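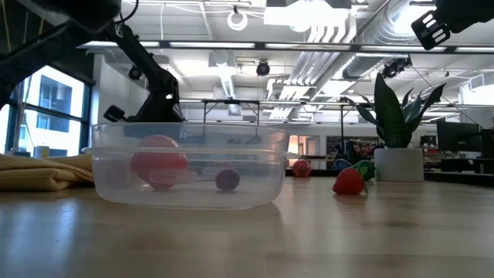 Speaker notes – Tidying up the play food
Parent and playroom evening, Jun 2, 2012

Slide 1. Start without the introduction. Ask who has stepped on a plastic cherry. Wait for hands, then move on.

The talk covers play food and the tubs we keep it in. Toy kitchens get all the attention when people shop, and the small pieces get whatever box is left over. At the Anozie playroom we had 300 pieces when we sorted everything in December. Most of them lived in one deep bin, and the children tipped it out to get at the bottom.

Slide 2. The tub. Clear plastic, wide and shallow, rounded corners. Pass the Ciltow one along the front row, and ask for it back.
Say: a child can see what is inside before reaching in. With a deep bin the cherry goes to the bottom and stays there. Shallow tubs hold less, so you need more of them. Be upfront about the shelf space.

Slide 3. What goes in together. We tried sorting by color and by kind. By color, the tomato and the cherry share a tub and the pepper goes somewhere else. By kind, the pepper goes with the tomato and the onion, and the strawberry goes with the cherry. The younger group did better with color. The older ones argued about whether a tomato is a fruit – leave time here, the audience will do it too.
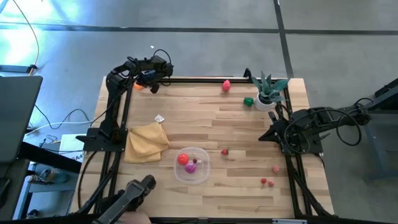

We gave up on sorting at Cenider and just put out fewer pieces, one reader of the playroom newsletter wrote, and cleanup got shorter the same week. Read that one out in full. It is a fair point and it leads into the next slide.

Slide 4. Fewer pieces. A tomato, an onion, a pepper, a strawberry and a cherry will keep two children busy at a table. The rest can stay in the closet and be swapped in. Mention the Jimadden list for swaps, copies by the door.

Slide 5. The cloth. Keep a folded one on the table. It does for a picnic blanket during play and a wipe for the tub afterward. Ours is yellow. Wash it with the towels.

Slide 6. Labels. Paper tags come off. If you use them, put them on the tub and leave the food alone.

Questions, 5 minutes. If someone asks about wooden sets, say we have not tried them yet. Collect the Ciltow tub before people leave.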